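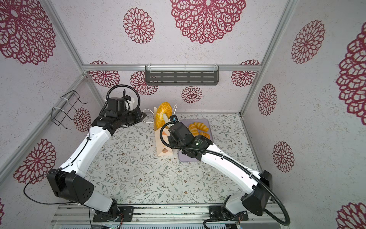
Ticket 716: Pick-up slips print twice or with the old order number
Status: Solved
Opened: June 2, 2025
Product: Urio order desk, with Woditz slip printer
Site: Iletti bakery counter, Windport

Problem as reported

When a customer orders on the website and chooses pick-up at the counter, the slip should print one time, with the order number in large characters. Since the morning, many slips come out two times. On the second copy the order number is the one of the previous customer. The name and the list of goods are correct. Phone orders print normally.

We have already turned the printer off and on, and changed the paper roll. It made no difference.

First reply

Thank you for the clear report. Please send us the print log from the order desk computer (Settings, Printing, Save log). Please also tell us if the slips are sent by cable or by the wireless network, and if the bag template was changed lately.

Answer from the site

The log is attached. The printer is on the cable. The template was changed in January, when the seasonal bags came in, and it has worked well until today. The slip is folded over the handle, so the number has to be in the upper half.

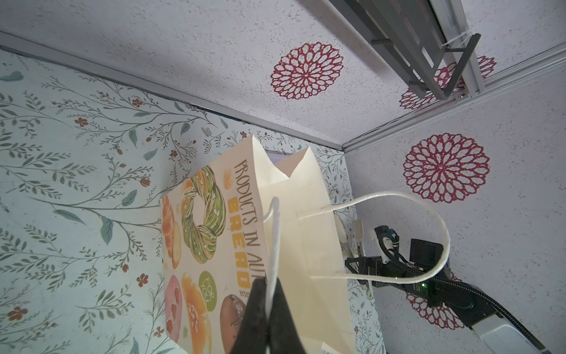 Paper carrier bag, cream, with white twisted handles and bakery drawings.

Second reply

We have read the log. It shows 83 jobs in the queue which were marked as printed but not removed. When a new order arrives, the program wakes the last old job also, and takes the number from there. The template is in order and you do not need to change it.

Please do the following:

Close the order desk on all computers.
Open the printer window and cancel everything in the queue.
Wait 2 minutes before you open the order desk again.
Go to Settings, Printing, and turn off "Keep finished jobs".
Print a test slip.

If the queue refuses to become empty, the print service has to be restarted. For this you need the administrator password. 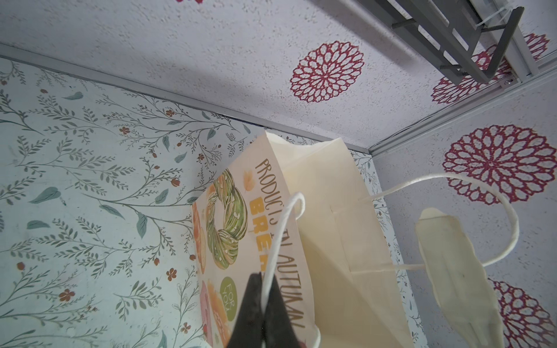

Windport Counter Systems Support

Answer from the site

The queue did not become empty at the first try, so we restarted the service. After that it was possible to cancel the jobs. We printed 4 test slips from the website and each came out one time, with the right number. The colour bar at the top is a little grey, but we can live with it.

Closing note

Cause: "Keep finished jobs" was turned on by the last update of Urio. A correction is planned for the next version. Until then, please check this setting after every update. For the grey colour bar, clean the print head with the cloth from the Woditz box, while the printer is off. If it stays grey, please open a new ticket.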